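Zollel Club Notes: Where the Kitchen Project Stands

12 May 2018

I said I would write up the robotics club's spring project before everybody left for the summer, so I'm doing it now with the notebook open next to me. The club is called Zollel, it meets in the back half of the Ulloa building, and I have been going since September.

The project is tabletop kitchen work with one arm. We split it into two jobs. Dishes means a bowl or a plate and the black rack. Food means picking up something round with a plate under it. Each job gets 100 tries, so 200 in all, and every try goes in the log whether it went well or badly.

Dishes, part one: the bowl

The green bowl came first. Its rim is thick and rounded, and the fingers need to come in at a steeper angle than we had planned. Baltasar Gaete rewrote the approach twice. The second version is the one in the shared folder, under the name Cistar.
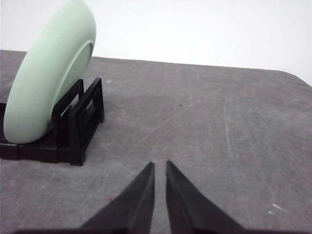

Food

We started with a rubber ball and moved on to fruit when the ball got boring. The pomegranate is heavier than it looks, and the closing force that was fine for the ball let it slip. We raised the force in small steps and wrote down each setting. Approaching from the crown side also means the wrist camera has something to line up on — the skin by itself is the same speckle all over.

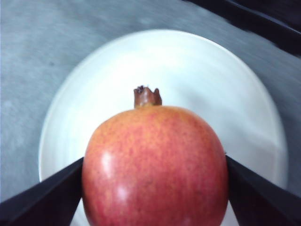
Do you need to know how to program before you join?
Most of us learned after we joined. The first month is spent moving the arm by hand and filling in the log, and you pick up the scripts from whoever is sitting next to you.

Dishes, part two: the plate

The blue plate is thinner than the bowl at the edge and it stands in the rack at a lean. We spent most of one meeting on the starting position alone. The fingers now begin partly open over the clear part of the table, with the rack off to the right, and every run starts from there.
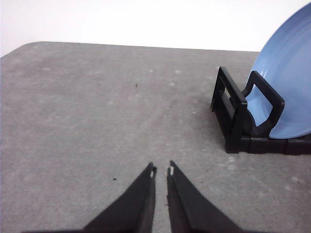

Baltasar thinks the starting position should be changed on purpose between runs, so that the script can't get by on memory. I was against it because it makes the log harder to read. We tried it for 9 runs and I have come around.

As of this week the plate has 43 tries logged. The bowl tries count toward the same 100, so we are closer than it sounds, but the food job is behind. Brudach, the club across town, is doing the same two jobs with a different arm, and we plan to trade logs with them in September.

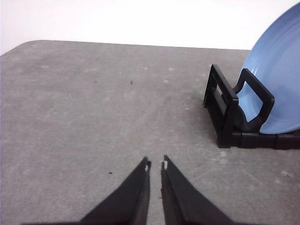

A reader from Brudach wrote in to ask that we agree on what counts as a failed try before trading anything. They log a touch on the rack as a failure and we have been letting it go. I will bring it up at the next meeting and post what we decide.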